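I caught Crescencio Ponce at the worst possible time, about an hour before a Little League practice, with a bucket of balls in one hand and half a burrito in the other. He waved me over to the bleachers anyway. He played three seasons of independent ball for the Plorora Herons back when I was still sneaking in through the left field gate, and I'd been wanting to ask him about it forever.

First thing I wanted to know was whether the old park was as bad as I remembered. "Worse," he said. "The infield was okay. Right field had a slope to it, and if you didn't grow up with it you'd run downhill and overshoot the ball. We won games on that slope!"

He hit second most of his time there and never had much power. He finished with 873 at bats and four home runs, and he can tell you about every one of them — the pitcher, the count, who was on deck. The one I saw (I was eleven, I had a snow cone, I dropped it) came off a lefty from Zorano in the bottom of the ninth. I told him I'd always figured he was guessing fastball.

"No, no. I was guessing curve," he said. "I was late on it. It went down the line and hit the pole. I hadn't even left the box, I was standing there leaning like it was bowling."

We talked a while about the bus. Everybody who played in that league wants to talk about the bus. The ride to Vedoleo was more than three hours if the pass was clear, and the air conditioning quit every May like it had a contract. Guys slept in the aisle. The manager sat up front with the scorebook and wouldn't let anyone play music after a loss, so they had some very quiet trips that second year, when they dropped both ends of a doubleheader on a balk and a passed ball.

I asked if he ever thought he'd get signed by a big league club. He took a bite and thought about it. "One summer, yeah. I was hitting everything. Then I pulled my hamstring rounding first on a single. A single I didn't even need to run hard on." He doesn't sound sore about it. He coaches the ten-year-olds now and spends most of practice on bunting, which the kids hate and which I, as a bunting person, fully support.

Before he went off to chalk the lines I asked what he'd bring back from those days if he could. "Sunday crowds," he said. "And my knees."
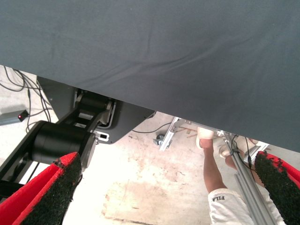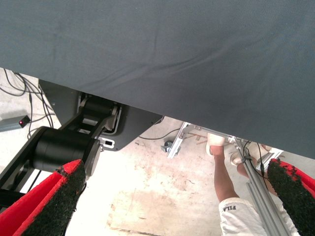

Jaqueline Bautista wrote in after reading an early version of this to say that the Zorano homer came in the eighth, with one out, and that she has the scorecard in a drawer to prove it. She also says the slope in right cost the Herons at least as many games as it won them.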